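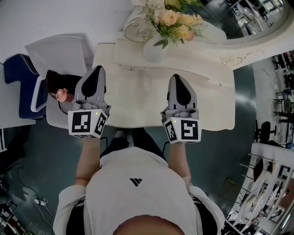 Tiempo de lectura: 3 min

Vuelve el cricket y vuelve este boletín, con prisas como siempre. 7 de junio de 2018 y ya tenemos calendario, lesionados y una polémica con el rodillo. Vamos por partes.

Primer partido de la temporada, en casa, contra Cutby. Los de siempre. El año pasado nos ganaron los dos, el segundo por 9 carreras, y todavía duele. Llegan con casi el mismo equipo, menos el lanzador zurdo que nos desmontó el medio orden, que se ha ido a jugar a Suren. Un problema menos. O un problema aplazado, porque a Suren le toca venir dentro de tres semanas.

La noticia gorda: capitanea Ksawery Laskowska. Se votó en la cena y salió a la primera. Lleva 2275 carreras con el club contando liga y copa, la mayoría abriendo, y ahora dice que va a bajar al número cuatro para dejar sitio a los jóvenes en la apertura. A mí no me convence. En este campo la pelota nueva se mueve mucho la primera hora, sobre todo si ha llovido, y poner ahí a dos chavales de diecinueve años es pedirles bastante. Pero manda él.

"Prefiero perder un wicket pronto que llegar al over treinta con cincuenta carreras y todos dormidos", me dijo a la salida del entreno. Bueno. Ya veremos qué dice si perdemos tres.

En el lanzamiento vamos mejor. Gajewski está recuperado del hombro, lanzó 7 overs en el amistoso sin quejarse y sacó dos wickets, uno de ellos precioso, pelota que entra y se lleva el palo de fuera. El spin sigue cojo. Hay un chico nuevo que gira la pelota una barbaridad pero todavía no sabe donde va a botar. Paciencia.

El campo: se segó, se regó, se pasó el rodillo y alguien lo pasó otra vez sin preguntar. El pitch está durísimo. Si no llueve va a ser un partido de muchas carreras y el que gane el sorteo debería batear sin pensarlo. El límite del lado de los pinos se ha acortado un poco por las obras del camino, avisado Cutby y conformes.

Dinero. La copa Clellilent reparte este año 2000 euros al ganador, el doble que en la última edición, y la final es en noviembre, en campo neutral por confirmar. Nos hemos inscrito. Hay que mandar la lista de jugadores ya, asi que quien no haya renovado la ficha que lo haga esta semana, por favor, que luego vienen las carreras (de las otras).

Más cosas, rápido: faltan dos cascos del armario, talla mediana. Se busca anotador para los partidos de fuera, se paga la comida. Los entrenos siguen a las siete y media.

Convocatoria para Cutby en el tablón mañana por la tarde. Blancos limpios todos.

Usamos cookies propias y de terceros para mejorar tu experiencia. Si sigues navegando, aceptas su uso. Aceptar | Más información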